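Breditz Parish Records Project
Second progress report to the Lesura Fund
2 February 2011

Period covered by this report

The report covers the work done since the first instalment of the grant was paid. It follows the headings in the Fund's guidance, except that spending and staffing are taken together, as they were last time. The detailed accounts have been sent separately.

Where we are

The project was set up to sort, repair and index the parish and estate papers held at Breditz, and to make the index available to anyone who wants to use it. The papers came to us in two lots. The larger lot was in the vestry and consists mostly of rate books, settlement papers and vestry minutes. The smaller lot came from the estate office at Nodach when the building was sold, and is made up of leases, rent accounts and a good many letters about drainage.

At the end of the period 2,470 items had been indexed. This covers all of the vestry minutes, all of the settlement papers and the rate books up to the point where the series breaks. The Nodach leases have been started but the letters have not. We had hoped to have both under way by now. The leases are longer than the sample we looked at when we wrote the application, and many have later agreements written on the back which need entries of their own.

The index is kept as a plain table with one line for each item. Every line gives the reference, the date or a likely date, the names of people and places, and a short note of what the item is. We had planned to add a subject heading as well. After trying it on the settlement papers we dropped it, as two people indexing the same bundle chose different headings more often than they agreed.
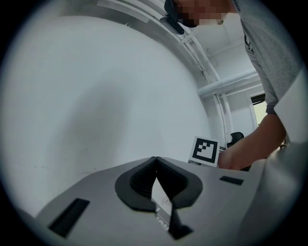
One regular user of the search room wrote to say that dropping the subject headings was a mistake, and that she would sooner have inconsistent headings than none. She uses the papers for work on apprenticeships and has to read every note in the index to find what she needs. Her letter was a fair one and we have gone some way to meet it. The note field now uses a fixed list of words for the kind of document, so that an indenture is always called an indenture and can be found by searching for that word. We have not gone back to full subject headings and do not plan to within this grant.

Condition and repair

The vestry papers are in better condition than the first survey suggested. Most of the damage is surface dirt and old folds. The rate books have weak spines but the pages are sound, and they can be used with care on a book rest.

The Nodach papers are another matter. The estate office had a leaking gutter for some years and the boxes nearest the wall were affected. 34 leases have been set aside as too fragile to unfold without help. They are listed in the index by the outside endorsement only, with a note that the full entry will follow. A conservator has looked at them and given us a price for treatment, and the quotation is with the accounts. The work would take eight weeks and could start in April if the Fund is content for us to use the money left over from shelving.

No mould has been found in any of the vestry material. Two of the Nodach boxes were kept apart for a while as a precaution and have since gone back on the shelves with the rest.

Repackaging is going well. Everything indexed so far is in new folders, and the folders are in new boxes with printed labels. The old labels have been kept where they carry information that is not recorded anywhere else, such as the name of a clerk or the number of an earlier list. 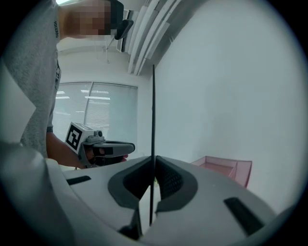
Report prepared by the Project Manager, Breditz Parish Records Project

Storage

The new shelving was delivered by Salian and fitted over two days. It cost less than the sum in the application because we took a standard depth instead of the deeper shelves first proposed. The boxes fit with a little room at the front. The last bay is being kept for the oversize maps, which are still in the vestry.

Temperature and humidity are being read each working day. The readings are steady except on days after the heating has been off, when the humidity climbs and takes until the afternoon to settle. We have asked for the heating to be left on low over weekends and are waiting for an answer about the cost. If it is refused we will ask for a price for a small dehumidifier, and we would expect to meet that from the running costs.

The maps have taken more thought than anything else this period. The tithe map and the two enclosure maps are rolled, and the rollers are too long for the lift and awkward on the stairs. Moving them needs a dry day and a suitable van. We would prefer to wait for better weather and do it properly.

Public access

The search room is open on one day a week by appointment. Demand has been steady. Most visitors are tracing family history and want the settlement papers or the rate books. A smaller number have come for the history of particular houses, and this group will be better served once the leases are indexed.

Postal and email enquiries take up more time than we allowed for. Many could be answered from the index if it were available outside the building. A printed copy of the settlement papers index has been placed in the library at Nodach, and enquiries about that series have fallen off as a result. We intend to do the same with the rate books.

We gave a talk at the school in Breditz using copies of the vestry minutes. The older pupils read out entries about the repair of the bridge and the price of coal, and several asked whether the people named in them were related to families still living in the parish. In some cases they were. The school has asked for a set of copies to keep.

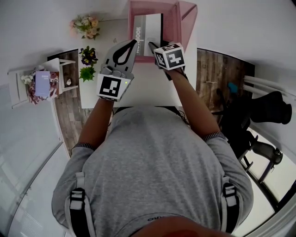

The set will include the bridge entries and a page from the rate books, with typed transcripts alongside. We will make it up from scans already taken, so the only cost is printing. If it works well the same set could go to other schools in the area, though we would want to hear back from the teachers in Breditz before printing more.

Spending and staffing

Spending is slightly under budget. The saving on shelving has been mentioned. Boxes and folders have cost more than planned, as the Nodach leases need a larger size. Travel is well under, and will remain so until the maps are moved.

The part-time indexing post was vacant for four weeks and is now filled. The gap accounts for some of the delay on the leases but not for all of it.

Next period

We expect to finish the leases that can be opened, begin the Nodach letters, and move the maps. The rate books index will be printed for the library. We would also like to settle with the Fund what should happen to the letters if they cannot be finished in the time left. Our own view is that a short list by bundle, with dates and the main names — a page or so for each box — would be of more use to readers than a full index of the first few boxes and nothing for the remainder.

Decisions we need from the Fund

We ask for agreement to move the shelving underspend to conservation of the fragile leases, and for a view on the letters. The first is the more pressing of the two, as the conservator's price is held only until the end of April.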